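Sorting the receipts, part two

Last month I said I would stop keeping receipts in a shoebox. The replacement is three brown paper pouches, a few sticky notes and a black table with nothing else to do. 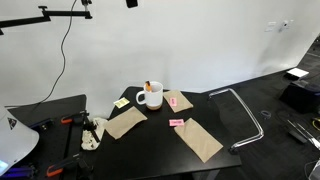
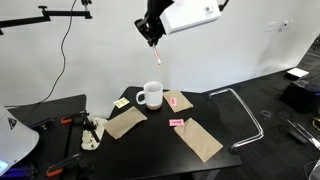
Notebook, vol. 3, p. 186

The mug stays out because I like it there. Everything else follows from the notes. One note per pouch, written before any paper goes in, so the category is fixed first and the receipts have to fit it. In October I did it the other way and ended up with a category called "Ondov, misc." that held 30 slips.

Current categories are household, travel and repairs. Repairs is mostly the boiler parts from Bataineh — two invoices, one credit note, still unmatched. Travel is the Greden trip and will be closed once the hotel sends a corrected bill for 258.

Minoru Kuroda suggested writing directly on the kraft paper. I tried it with a soft pencil and could not read it under the desk lamp. Sticky notes lift at the corners after a few weeks, but they can be moved when a category changes. I press along the glue strip with a thumbnail and leave the lower edge free.

Next job is the warranty cards.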